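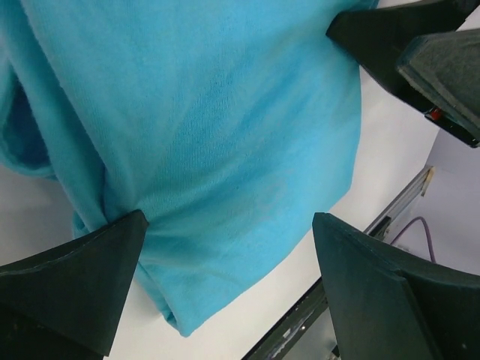
*Turquoise blue, fine knit, plenty of creases*

# Is cotton OK for the Hellgate loop in March?

**bavlow**

I'm doing the four-day loop in March and I'm so excited! My only worry is clothes. I live in cotton T-shirts, and every packing list says to leave them at home. The forecast is mild, and the colour of my gear doesn't bother me one bit. Do I really need to buy all new tops? I've got six cotton ones and no synthetics.

## kasterora

Oh, you'll love it, the section above the lake is gorgeous! Take one cotton tee for evenings at the hut (so comfy after a long day) and get yourself two light wool or polyester tops for walking. Cotton holds sweat, and once you stop on the saddle the wind goes straight through it. It's a climb of 1,000 metres to get there, so you will be sweating!

You don't have to spend much. Check op shops and the running section at any discount store. I rinse one top each night and hang it on the back of my pack the next morning.

Roll everything, put it in a dry bag, and keep your sleeping top separate no matter how tempting it gets.
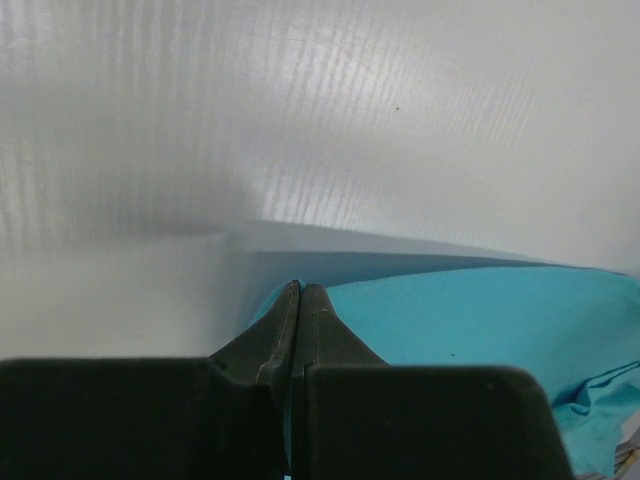

## ammann

Wore cotton the whole way one year and it was fine. Hot though. Bring a rain jacket.

Also the tap at the second hut was off when I went, so fill up at the first one. Not what you asked but good to know. Have fun!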